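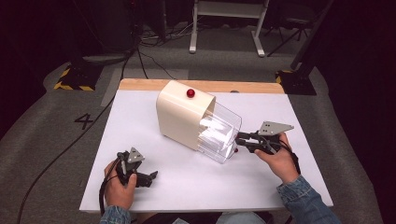
The dispenser on its side, clear bin to the right.

Second post on the small dispenser. The first one dealt with the housing, and this one is mostly the bin and the balls.

The housing is a cream plastic shell, rounded on top, open at one end. The clear bin attaches at that end. Mine came as a Fledard kit with no paperwork, so I had to work out the fit by trial. The bin wants to go in with its rear edge slightly high, then level. Pushed in flat, it catches on the lower lip and stops 6 mm short. A quick pass with fine paper along that lip fixed most of it.

I log each fill and empty cycle in a notebook and am now past 2,241. Wear so far is limited to light haze on the inside walls of the bin. The shell still has its gloss.
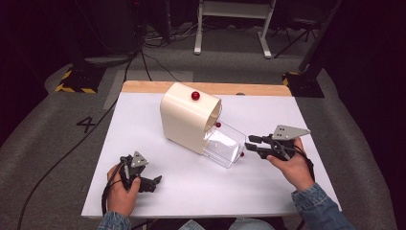 The red balls are the weak point. They are shiny and they roll, and any slope in the bin sends them to the low corner. With five or fewer I get no jams. With seven, two will sometimes wedge side by side at the mouth, and the bin has to come off to free them. Shahzad Bajwa suggested a strip of felt across the bin floor. I tried it in March. It slowed the balls down but held them at the mouth too, so I took it out again.

A white board under everything makes strays easy to find against the red.

Still open: whether the Ultard bin fits the same shell. The listed width matches, the depth does not. I have one on order and will measure both before sanding anything else.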